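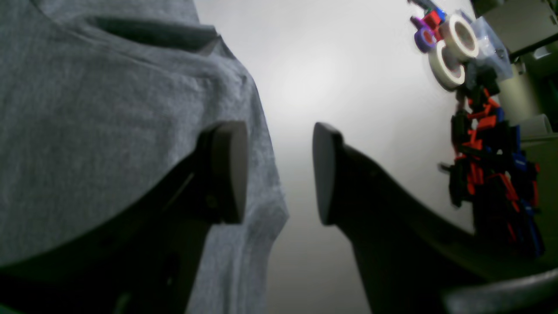
Our class had been looking forward to the open day at Jeneris for most of the fall, and I was especially glad to be going, because my whole semester project is on how robots handle soft things. Boxes and bottles are one kind of problem and clothing is quite another, as our teacher has told us many times (and as anyone who has ever tried to fold a fitted sheet will understand!). The gripper we spent the most time with has two black fingers, each one ending in a flat pad, and the pads face each other so that they can close on an edge of fabric. The cloth was plain gray, like a T-shirt folded up, with the kind of wrinkles that would be no trouble at all for a person and are a great deal of trouble for a machine. There were rolls of tape and bits of colored plastic close by, which made me feel at home, as my own desk looks much the same.

Search this site Search Menu

Our guide was Kinga Sipos, and she was wonderfully patient with us. We were a group of 2 classes put together, so there were plenty of questions, and she answered every one of them, even the ones that had been asked already by somebody standing at the back. She told us that the project is called Traroveck and that it has been going for three years. The first year was spent almost entirely on picking up one piece of cloth at a time from a pile, and she said that if she could go back she would spend even longer on it, as so much of what came later depended on it.

What I had wanted to find out for my report was how the robot knows where to take hold. I had written in my proposal that it would need a complete model of the garment, and I have had to change that section. Kinga explained that they show the robot the job many times over, with a person guiding the arm, and the program learns from those runs. They had 595 runs saved for folding alone, and she hoped to have 200 more by the spring. The small camera near the gripper sees what the fingers are about to touch, so the view moves whenever the arm moves. I had always pictured a camera on the ceiling looking down at everything, and I spent a good part of the ride home thinking about the difference. 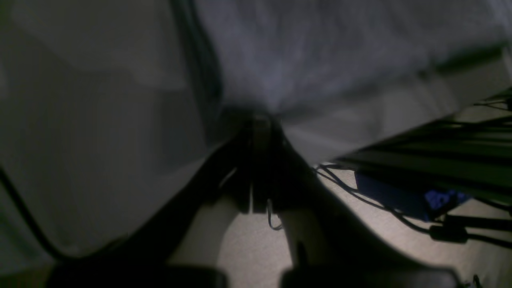

I also asked about the fingers themselves, because my lab partner and I have been going back and forth over ours since October. We have been using stiff ones from a Grabner kit, and they tend to push the cloth along the table before they get any grip on it. Kinga suggested coming in lower and slower and trying a softer pad before we changed anything in the program. She also told us to look after our cables from the very beginning, and to leave enough slack for the wrist to turn all the way, which is advice I wish I had been given before our second test.

After lunch we heard a short talk about a smaller machine called Ekow, which is meant for schools. I liked it very much, though I am not sure our budget would stretch that far. For the last part of my project I plan to repeat our pickup test with foam pads on the fingers, using one old T-shirt and one dish towel, and to write down where each attempt was made as well as whether it held. I would like to thank Kinga Sipos for her time, and our teacher for arranging the bus and for letting us stay until the very end.

Submitted Dec 20, 2021

12 shares 4 comments

Related reports
Building a line follower from spare parts
How we tested our wheel sensors
Notes from the winter science fair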